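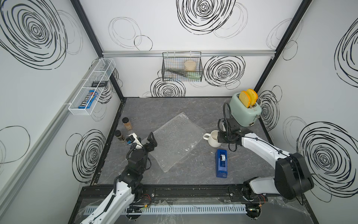
Saskia Rewi wrote to us in May that she had never thought of a breakfast counter as something a person could learn, and that she wished her own kitchen at home had been set up by us instead of by her brothers. We have had that note up by the door ever since. It sums up what we get excited about at Paewai!

About Paewai

We are a small school of home organizing. People come to us to learn how to set up a kitchen corner, how to pack a mug so it survives a move, where the tape should live, and why the chopsticks always end up in the wrong drawer. We love this stuff. We can talk about baskets for an entire lunch (and we have).

Paewai began when Carleen Rutherford and Mirsad Nikolaidis were both teaching evening classes in the same building, hers on packing for a move, his on small kitchens. Their students kept asking each other the same questions in the hallway. After a while it seemed silly to keep the two classes apart, so they rented one room, pushed the tables together and taught it as a single course. That course is still the first one on our list, and it still runs over two evenings.

What we teach

Every course is built on ordinary things. A toaster, a mug, a lidded container, a packet of candy, a sheet of bubble wrap, a tape dispenser. You learn more from moving those from place to place than from any diagram we could draw you.

The Counter is our beginners' course. We start with the worktop and ask what gets used every morning. The toaster stays out. Ours is a mint-green retro one with a little silver dial, and we are far too fond of it. The mug goes near it. Everything else has to earn its spot or go up on the wall.

The Wall comes next, and it's the one people rave about. Wire mesh baskets are wonderful things. You can see what's in them, crumbs fall through, and one hung from a rail clears a surprising amount of table. We have a black one on the back rail for a container and utensils, and a white one on the side with divided compartments, good for small packages like M&M's and little boxes. Students rearrange both as often as they like. Please do!

Wrap and Box covers packing. Bubble wrap laid at an angle, mug in the middle, handle tucked in, tape last. Ertuğrul Yüksel teaches it and has strong opinions on tape. Bring something breakable you don't love too much.

Flillitz is our kids' session, ages six and up, and it is loud. Sorting games mostly, plus making toast at the end.

Our workspace

Visitors always mention the walls. They are white with big black spiral scribbles all over, large ones and small ones, and we think they cheer up a gray afternoon no end. The tabletop has a dark gray marble pattern, and a pale mug shows up beautifully on it. We can hold 124 students a term across all courses, and places do fill.

The people

Carleen looks after the courses and answers most of the email. Mirsad runs The Counter and The Wall. Ertuğrul has Wrap and Box, and Hamish Ruawai leads Flillitz and keeps the bread stocked. We also have a tool-lending shelf called Zokton, where students can borrow rails, hooks and baskets to try at home before they buy anything. It holds nearly 3,000 pieces now, most of them hooks.

Coming to see us

Drop in during any class break and have a look at the shelf. New course dates go up on the notice board first and on this page a few days later. If you'd like a course at your own place, a community kitchen or a student house for instance, write to Carleen and tell her how much counter you have.

Page updated 19 November 2024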